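Why my left hand was late

For most of the winter I have been working on the part of our software that nobody asks about in a demo, the alignment of time. We record people who do small table tasks with two hand-held grippers. From the recording we compute the path of each gripper, and later a policy learns from these paths. My job is everything between the raw files and the learning.

The problem appeared when I tried a task that uses both hands, lifting a cup with one and keeping the saucer still with the other. In replay the left gripper was always a little behind. With one hand you do not notice such a thing, the whole motion is only shifted and it still looks correct. With two hands you see the saucer being held after it was needed.

First I blamed the marker detection. Each gripper carries a cube with square markers, and when the wrist turns, the detector has to change from one face to the next. At that moment the pose can jump. I spent almost a week on a filter for these jumps. The filter is good and I will keep it, but the delay stayed the same.
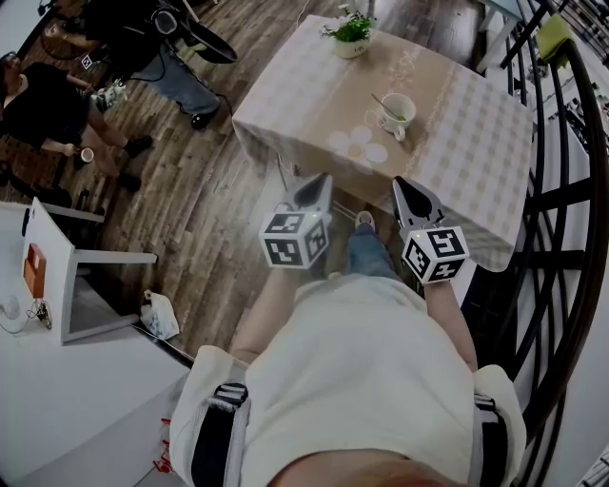

Mabli Maddocks wrote to me after my last post that I was probably looking in the wrong place, and that I should plot the opening of the fingers against the pose before I touched the filter again. In her experience the two streams very often come from different clocks. I was a bit proud and waited two days before I tried it.

She was right. The finger width of the left gripper was stamped when the message arrived at the computer, and the pose was stamped when the camera exposed the image. On the right side both used the camera clock, as I had corrected it in December and then forgot to copy the change into the other configuration file. The difference was 22 milliseconds at the start of a recording and it grew to over 200 by the end, so a fixed offset could not repair it.

What I do now is simple. At the beginning and at the end of each recording the person opens and closes both grippers 6 times. The script finds these movements in the images, finds them again in the width signal, and fits a straight line between the two clocks. If the error of the fit is more than 10 milliseconds, the recording goes to a separate folder and I look at it by hand.

I also moved both sides into one configuration file. It is longer and uglier, but I cannot forget half of it any more.

The old recordings from Plarnden do not have the opening and closing at the end. For them I am trying to use the moments when the fingers touch the cup handle, but the contact is hard to see when the hand covers it. If somebody has done this with less manual work, please write to me.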